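Subject: Re: [packing-floor] Packing bench trial, what's it been like for the people on it?

Houshang Khosravi wrote:

> Hi all. We're a small outfit in Nondura, posting out spare parts and
> craft kits, and the owners are keen on a two-arm setup for the small
> cartons. I've got a crew of packers who are asking me questions I
> can't answer. Does it change the hours? Do people end up standing
> there watching it all day? Who gets trained and who gets left on
> tape guns? I've read the vendor stuff and I'm not after more of it.
> I'd love to hear from somebody who works next to one.
>
> Also, did anyone's job title change, and did the pay change with it?
>
> Houshang

Hi Houshang, and hello to everyone else who's been quiet on here since March!

I work next to one, so I'll have a go. I'm a packer at Kistetti, been on the small goods bench long enough to have worn a groove in it, and we've had the arms going in our back corner for a good while now. I'm not management and I'm not the tech, so take it as the view from the stool.

First your hours question. Ours didn't change on paper. What changed was the shape of the day. Before, I'd do my 200 cartons, the little ones, and my wrists knew all about it by smoko. Now the arms take a chunk of the plain ones and I get the odd shapes, the fragile stuff, the orders where somebody's written a note to their nan and wants it on top. It's more interesting and it's also slower, and it took our supervisor a while to stop looking at my count as if I'd been napping. If I could give your crew one piece of advice it'd be to get the targets rewritten BEFORE the thing starts, in writing, because we did ours after and it was a grumpy few weeks.

Then the watching. Yes, there is watching. Somebody sits beside the table while it runs and we swap that seat every 2 hours. That was our idea, by the way, not the company's. They had one person down for the whole shift at first and she was climbing the walls (I would've been too). It's a funny sort of tired you get from sitting still and paying attention, quite different from the lifting kind. Bring a jumper as well, you cool down fast when you're not moving.
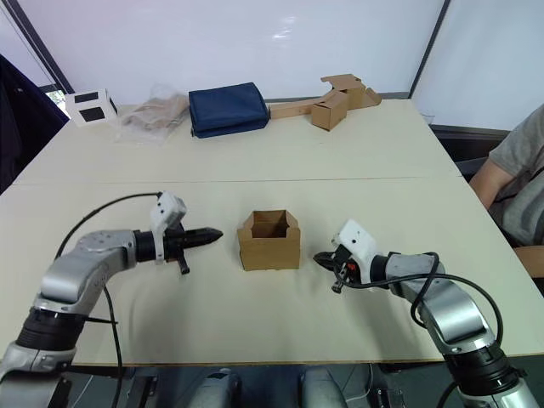 What I've noticed most is how much of my know-how I've had to say out loud. I've been folding cartons since I was at school and never once thought about the flaps, and then the tech, a patient bloke from Jorketti, asks me what I do with them and I just stood there with one in my hands like a goose. With a little cube of a box sitting open between the two grippers, you start to care very much how the top flaps are sitting, and which way it's turned, and whether the thing's square on the table. All of that used to live in my fingers. Now it lives on a laminated sheet with my name on the bottom, and I'm pretty chuffed about that, though I did ask whether the sheet came with a raise. More on that in a tick.

The other surprise is the tidying. I'm a spreader by nature — tape here, knife there, cuppa wherever it lands — and that had to stop. Anything spare gets shoved to the back against the wall and the middle stays clear. My side of the bench at home has never looked so good either, my husband reckons the arms have trained me and he may be right. You also learn to mind the cables. Nothing dramatic has happened, I've just got into the habit of giving them a look before I sit down, same as you'd glance at the load straps on a trolley.

Training: we had 102 people on site when it came in and only 2 of us got put through the course in the first round. I was one of them, so I can't complain for myself, but it caused bad feeling and I don't blame anyone. The casuals weren't offered it at all. We made a fuss through our delegate and the second round went up on the noticeboard for everybody to put their hand up. So if your owners say "we'll start with a couple and see", ask them straight out when the next lot goes and get the casuals on the list. The course itself was fine, a day and a half, mostly where to stand, how to stop it, how to start it again properly and who to ring.

Title and pay. I went from "packer" to "packing cell operator", which made my kids laugh. The money took longer. It was a small bump in the end, and it came because we'd kept a notebook of every extra thing we were doing, clearing jams, writing up the sheets, showing the tech how stuff's done. Start a notebook on day one! An ordinary school exercise book did us.

Did anyone lose their job? No one permanent did. I'll be fair though, the Christmas casual intake was smaller last time, and those are real people who'd been coming back to us each year, a couple of them from Moradi on the early bus. I don't have an answer for that and I'd be suspicious of anybody selling you one. It's worth your crew raising it while the owners are still in a listening mood.

Would I go back? For the wrists, no. I do miss the chat a bit. When six of us were packing elbow to elbow you'd get through everybody's whole weekend before morning tea, and the seat by the table is a quieter spot. We've moved the radio closer, which has helped.

Happy to type up our swap roster if it's useful, and I can ask whether I'm allowed to send you the flap sheet. Let me know how many are on your crew and whether you run one shift or two, as the roster only really works if there's enough of you to go round.

Cheers,
Your mate on the small goods bench, Kistetti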